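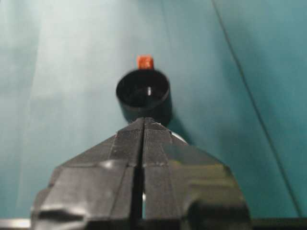
Leonie Merrick asked whether limescale in a kettle has to be scrubbed, and said a wire brush had scratched hers. It doesn't, and a brush is best left out of it.

3 min read
Print | E-mail

How to descale a kettle

Unplug the kettle and empty it. Put in 100 ml of white vinegar and top up with cold water until the scale is covered. Bring it to the boil, switch it off at the wall and leave it for an hour.

Pour the liquid away and wipe the inside with a soft cloth. Boil a full kettle of fresh water, tip it out and do the same again if you can still smell vinegar.

Lift out the spout filter and soak it in neat vinegar for 5 minutes, then rinse it under the tap.

In hard water areas, repeat once a month.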